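Trarnley bench notebook
Friday, April 22, 2022
Calvo arm kit, trial unit, second session

Trial unit is the tabletop version with the small gripper and the wrist camera option. Controller board is the Sidex that ships with it. Running the vendor's software, Tikier, on the bench laptop. Nothing of ours is in the loop yet.

Setup

Base clamped to the long side of the wood table. Last time the clamp crept during fast moves, so I put rubber under the jaw and tightened it again after warm-up. No creep that I could measure today.

Homing took two tries. On the first one the shoulder stopped short and Tikier reported it as homed anyway. Power cycled the Sidex and it came up right. This needs to go in the list for the vendor, as the software should at least compare against the last stored position.

Supply voltage was fine at idle, with a dip when shoulder and elbow move together. The dip got smaller after I swapped the supply lead for a shorter one. Keep the short lead with the kit.

Cable from the motor to the wrist still makes a wide loop. It snagged once at the far end of reach. The manual shows a clip on the middle link but there was none in our box.

Approach over cloth

The question from the last meeting was whether the arm can work over a soft surface without dragging it. The quote lists "textile and soft goods" as a supported use and we would be paying for that option.

Used a pair of maroon pants folded lengthwise on the table, with the small rectangular blocks as pick targets and a stainless tray as the drop point. Height was taught against the bare table first, then again on the cloth. The two heights have to be stored as separate surfaces in Tikier. If you edit one in place it does not warn you that existing programs will use the new value.

Speed setting 300 for travel and 17 for the last part of the approach. At higher approach speeds the tips push into the cloth and pull a fold along when they close. At 17 the cloth stays put unless the tips come down next to a seam. The pocket stitching is the worst spot. I moved the taught point away from it and the trouble stopped.

Exposure on the wrist camera is on auto and should not be. The arm throws its own shadow on the cloth as it comes down, the camera adjusts, and the block detection drops out for a moment. Locked it at 238 and the dropouts were fewer. Side lamp still to be tried.

Arm over the folded pants, then the closed tips over the cloth:

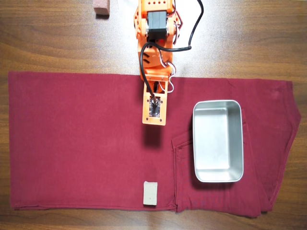
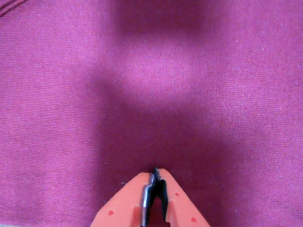

Open items for the vendor

Missing cable clip for the middle link. Ask for two.

False "homed" report on the Sidex. Send the log from this morning.

Tikier should warn before a surface height is changed.

Is the textile option only the extra surface setting, or do different fingertips come with it? The quote doesn't say. I would not sign off on the option until we know.

Price on the quote holds until August.

Next session

Repeat the approach with the side lamp on and exposure still locked. Then nine picks in a row with no re-teaching between them, same speeds. Leave the clamp where it is.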